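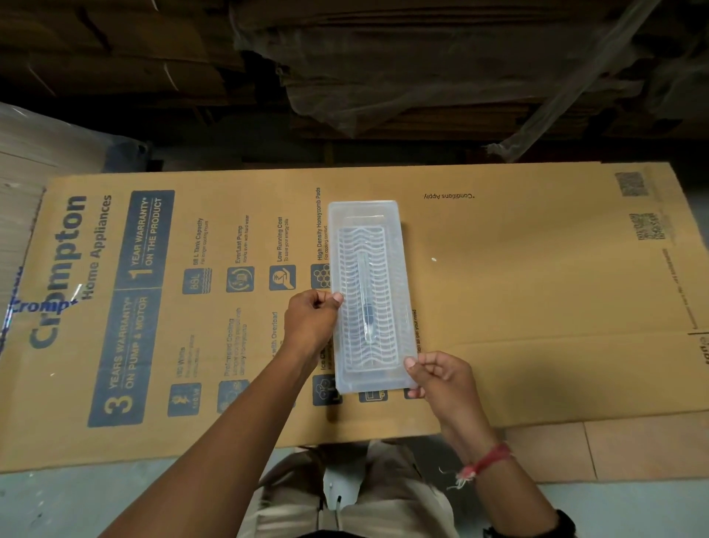 The clear tray with the zigzag insert, over the opened-out Crompton cooler carton. 88 L tank capacity, according to the cardboard!

Print this page | E-mail to a friend
Reading time: 5 minutes

Cardboard on the floor: sorting out the flat on Kalter Street

Hello again! If you've been following the saga of the flat you'll know that January was meant to be the month we did the floors, and instead it became the month of cardboard. Boxes in the hall, boxes behind the door, one very large flattened carton doing duty as a rug. I've grown quite fond of the big one. It's a proper sheet of corrugated once it's all unfolded, tan with dark slate-blue printing, and kneeling on it is a lot kinder than kneeling on the bare floor (the building went up in 1971 and I suspect the floor has been getting harder every year).

So this page is mostly about that, and about the small plastic bits and pieces that pile up when you're unpacking and putting away in the same afternoon. I know a few of you only come for the pictures, but I do like a natter with mine, so settle in.

About the tray

It's see-through but a bit frosted, rectangular, with a raised rim that gives your thumbs something to press on. Inside there's another clear piece moulded into a lattice of wavy ribs, and I'm completely taken with it. I don't know what you'd call that pattern. Zigzag? Pie crust? Mio Matsuda says it reminds her of the lid of a biscuit tin her grandmother had, and now I can't unsee it. Along the middle of the insert is a thin clear tube sort of part with a little dark bit near one end, and my only rule for the whole afternoon was that small things travel in a tray and never in a pocket. I lost a perfectly good shelf pin in a pocket last year and it went through the wash twice.

Clear plastic against all that blue lettering is lovely to look at, by the way. You get the words and icons all around it and the lattice over the top, and the whole thing goes a bit like patterned glass in an old bathroom window.

About the carton

I am one of those people who reads packaging, sorry. Once the sheet was flat I crawled along it like it was the Saturday paper. There's a rupee-in-hand picture for low running cost, a honeycomb for the high density honeycomb pads, and something called the EverLast Pump, which I think would be an excellent name for a racehorse. The warranty panels are the bossiest part: one year on the product, three on pump and motor, and then "*Conditions Apply" printed the other way up, so you have to go round to the far side to be told. There are two QR codes as well. I haven't scanned either of them.

The logo is enormous. With the sheet turned sideways you end up reading "Crompton" with your head on your shoulder, and by the end of the afternoon I had a crick in my neck.

What I've learnt about working on cardboard

Open it right out before you start. I tried leaving one flap folded under and it rocked every time I leaned on it.

Choose the printed side or the plain side and stick with it. The printed side is more cheerful. The plain side is better if you're hunting for screws, which do vanish among the icons.

Keep the tray flat with a hand at each end of the job, so to speak. Mine likes one hand on the long edge and the other at a corner. Anything lying loose on the ribs will slide if you tip it, and then you're back on your knees.

Don't throw the carton out the same night! The Van Dusens downstairs asked for ours to put under their tomato pots, and I'd already promised a piece to the school at Dereck for their castle. It'll be cut up fairly, with the castle getting the bit with the big letters.

Still to come

The hall cupboard, the shelf over the washing machine, and the dreaded drawer. I'm hoping to use a tray for the drawer too, as the ribs would be just right for keeping pencils from rolling about. If anyone in Dratham has a spare one with the same wavy centre, any colour, I'd swap you a jar of marmalade for it. Leave a message at the usual spot or knock at the door, we're in most evenings after 5. Mind the cardboard as you come in.

This gallery has been viewed 2373 times.

Print this page | E-mail to a friend

Like these pages? Sign up for the newsletter and we'll let you know when new pictures go up. You can unsubscribe at any time.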